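April 29, 2026

Linen day. I had been putting it off and the pile by the door was not getting smaller, so I started straight after breakfast with the big white towels. They are awkward to fold alone. My arms are too short to keep the corners off the ground, and if I shake them out first I only get more folds to deal with. I did the first few on the floor, because there is more room down there than anywhere else.

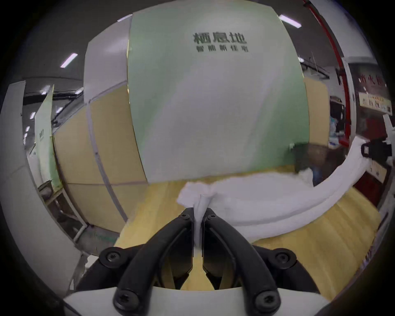 The big white towel on the wood floor, still in a heap in the middle.

Mounir Mansour came by and said to fold in thirds the long way and then in half twice. I tried it. The stack stands up better than with my way, but the edges look uneven unless the first fold is right. Trudy Rutherford folds in quarters and won't hear of thirds. I am going with thirds for the large ones and quarters for the hand towels, and they can sort it out between themselves.

Knees bad by eleven, so I moved up to the table. Wiped it down first. The dark plastic basin with the small handles has been in use for everything lately and I want it kept for rinsing only from now on. I wrote that on the list for Omid Zarei. He asked whether we should buy a second one and I said yes, if it comes to less than 20.
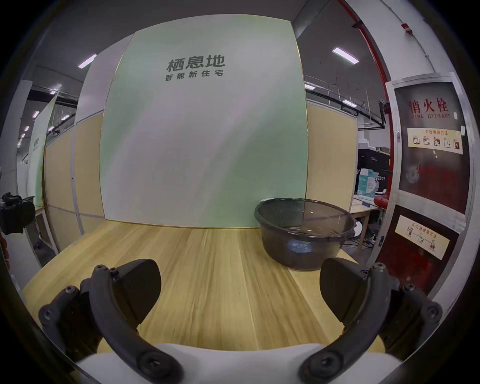 Lunch was soup and the end of the bread. Branwen Mostyn phoned in the middle of it to ask if the Kemeys order had come. It had not. She has the number, 747, and will chase it tomorrow. She also wants the old pillowcases back, the ones from October, and I have no idea where those went – possibly in the bottom of the cupboard under the blankets. Did not look.

In the afternoon I did the small cloths. There are 33 on the list and I gave up checking them off after the first shelf. Most are fine. A few have gone thin in the middle and can be used for windows. They crumple as soon as you pick them up and I don't see the point of ironing a cloth, so they go in flat, smoothed by hand, and that will have to do. Finished at 5 with a sore back – sheets still to do.
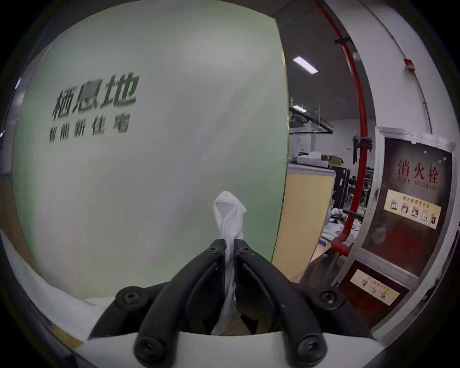
For tomorrow

Sheets, fitted ones first. Ask Eifion Voyle for the stepladder. Look under the blankets for Branwen's pillowcases. Buy pegs and a new basin.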